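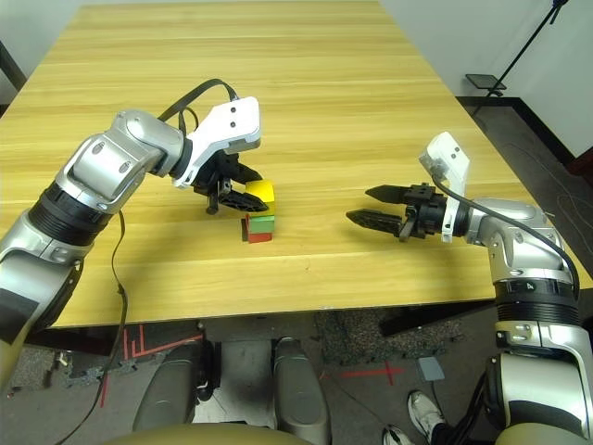

The Jondora Two-Arm Bench Station

We get a lot of calls from shops that have a bench where somebody sits all day picking small parts out of one place and setting them down in another, and who would dearly like that person to be doing something else. The Jondora is our answer to that kind of bench. It works from the near edge of an ordinary table with 2 arms, each with its own two-finger gripper, and it is meant to go in among the people you already have – no cage-sized hole in your floor plan, and no new furniture.

Teaching it a job is mostly a matter of patience. We start every customer on colored blocks and a placing pad, and we ask that the people who run the bench now do the teaching, as they know which parts are fussy.

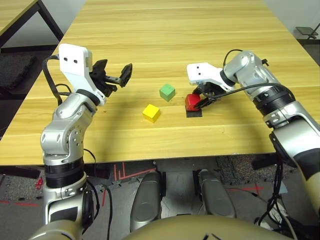 Red block in the right gripper, with the placing pad under it.

At Wemberg, where kits of small fittings are packed for the repair trade, the station went in this past February. Nadège Hervieu had run the kitting bench there for 14 years and was, by her own account, not pleased to see us. She now sets up the day's trays, checks the finished kits and spends her afternoons on customer returns, a job that used to wait until Friday. "My wrists are better," she told us, "but I do miss the radio corner, and I had to learn to leave it alone while it works."

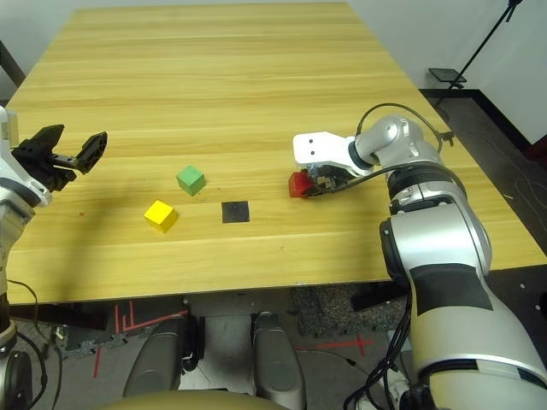

Left gripper open, right gripper holding the red block off to the side of the pad.

Helmut Rothe, the shift lead, would like you to know that the first weeks were slow, and that kits per shift only settled at 257 after the trays were moved closer. Please plan for that! We would sooner you hear it from him now than be let down later.

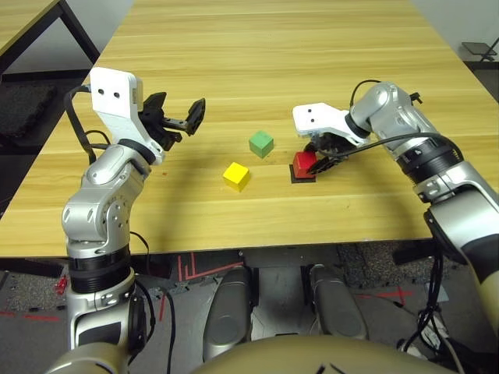
Red block on the pad, green and yellow between the arms.

Setup and operator training take almost 105 hours, spread out so that your bench can keep running. Training is for everyone on the shift, and we come back for a second visit once people have had time to collect their complaints.

Category: Bench Automation > Two-Arm Stations

Related items
Budine Parts Tray Set
Hollmann Placing Pads, Square
Jondora Spare Gripper Fingers
Jondora Operator Training, Second Visit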